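Most of us clean a cabinet door when it looks dirty, and by then the grease has had weeks to settle in. I like to go over mine in the evening with a barely damp cloth and one drop of dish soap – the handle side first, where all those fingers land.
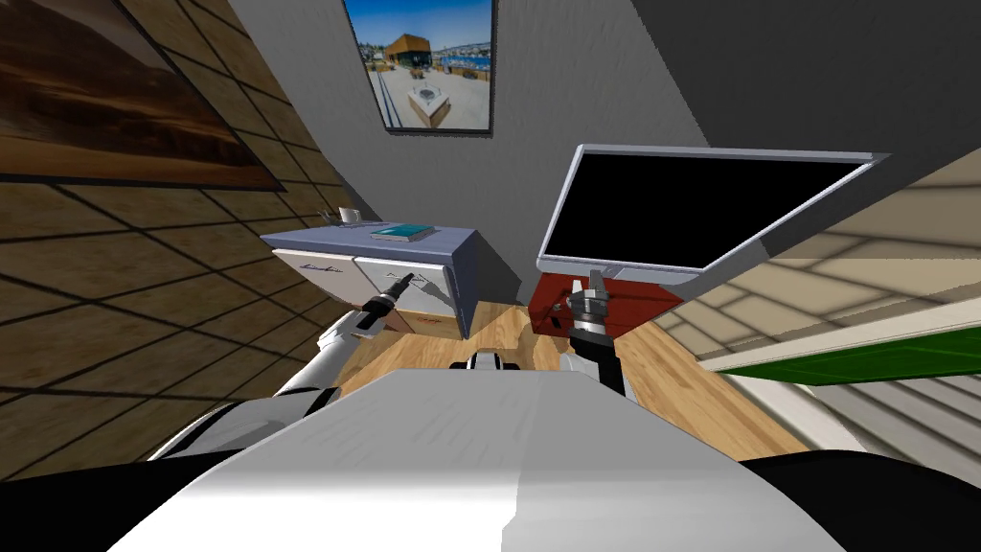
White doors show every smudge.

Dry with an old tea towel, and do go along the bottom edge, friends, where drips love to hide! 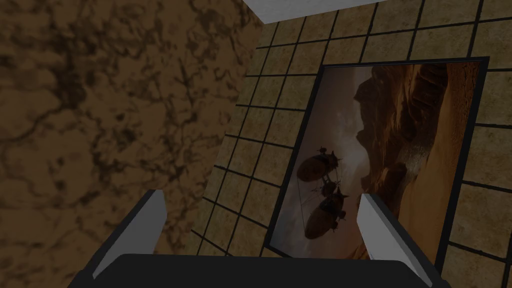

Nanna Hafstein

Marbled surfaces are kinder about fingerprints, but please keep the vinegar away from real stone. Plain warm water and a soft cloth will do nicely, and my mother swore by it.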